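Still on the glaze crawl. Batch from before the break came back with bare spots on the inside shoulder again, same as last time, same place. Outside fine. So the bucket is probably ok and the problem is what we do with the insides.

Things I'd blame, in order: dust left after sanding, second coat going on too soon, bisque too hard. Ffion thinks bisque. I think dust. We will see.

Set up test tiles from the Yazzie clay, half wiped with damp sponge, half left dusty on purpose. All dipped once, count of two, then stood on edge. Second dip on every other tile after the sheen went off. Wrote the numbers on the backs in iron wash this time, not pencil. Pencil burned off last time and we lost the whole row.

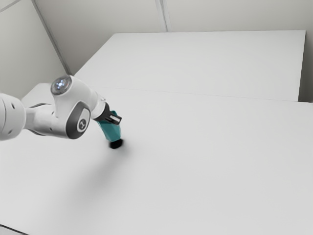
Glaze & Surface Group, Brutora Ceramics Workshop

Specific gravity of the white: too thick when I opened it, let down with water, stirred, sieved, checked again. Better. Sieve is getting a tear near the rim, somebody order one please. Do not poke the lumps through with the metal spoon, that's how it got torn.

Notes on the white for whoever mixes next:
- ball clay is the new bag, Pasov. Feels greasier than the old one. May be shrinking more on the pot before firing, which would give us crawl all by itself. Hadn't thought of that till today.
- swap half the raw ball clay for calcined?? try in a small cup batch first, not the big bucket
- don't add gum. We tried gum in June and it stank by the second week.

Looked at the dipped tiles with a hand lens before loading. Fine cracks in the raw glaze on the double-dipped ones, dusty side AND wiped side. Single dips clean. So maybe neither me nor Ffion is right and it's just thickness. Rubbed the cracks down with a finger on half of them, left the others. That's a lot of variables on one shelf, I know.

Kiln: bisque log says 1,185 for the last glaze firing, which is Celsius, but the sheet on the wall is in Fahrenheit still. PLEASE use one. I copied the old log over to C as far as I could. Cones on the middle shelf and the bottom shelf, none on top becuase we're out of holders.
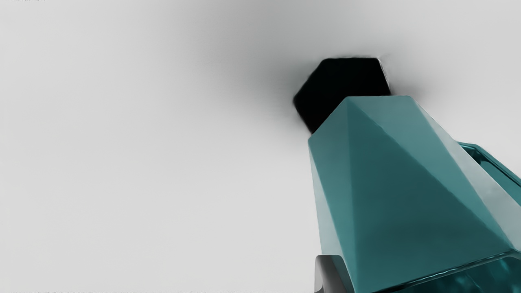 Cinda, 24 January 2018

Unloaded this morning, kiln still warm enough to need gloves on the bottom shelf.

Results, quick:
single dip, wiped: good, no crawl
single dip, dusty: one small pinhole cluster, otherwise good
double dip, wiped, rubbed down: good. surprising
double dip, wiped, not rubbed: crawled along the crack lines
double dip, dusty: bad both ways, islands of glaze, bare clay between

So thickness plus cracks is the main thing and dust makes it worse. Ffion's bisque theory not tested at all, everything came off the same bisque. She says fair enough but wants her turn, will put some tiles in a lower bisque next load.

Bottom shelf cone bent further than middle. Bottom runs hot, which is backwards from what I was told when I started. Check the element, check the thermocouple isn't touching a shelf.

Why the inside shoulder though. Ffion Prosser poured one with water to show me: you fill, swirl, tip, and the last of it runs back round the shoulder and sits. So that spot gets a double coat every time even when you only pour once. Makes sense. Try: thinner glaze for insides only, pour out fast with a twist, keep the pot upside down till the drip stops. Separate bucket marked INSIDE so it doesnt get mixed back.

Color on the white is a bit bluer than the old batch where it's thick. I like it. Not sure the shop will. Keep one tile out for the board.
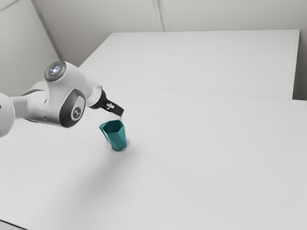

Teal cup at the white table.

To do
- lid for INSIDE bucket
- sieve (see above)
- cone holders
- calcined swap, small batch, label it properly
- lower bisque for Ffion's tiles, same clay, same white, single AND double dip or it tells us nothing
- redo the wall sheet in C. 2,789 g is the dry weight for the big bucket, that number on the old sheet is smudged and got read wrong at least once
- scrape bottom shelf, new kiln wash

Also the drying rack by the door gets a draft, pots on that end are drying lopsided and rims are lifting on the plates. Moved them in, covered with plastic. Ask before uncovering, 3 of them have handles that went on late.

Next firing when the shelf is scraped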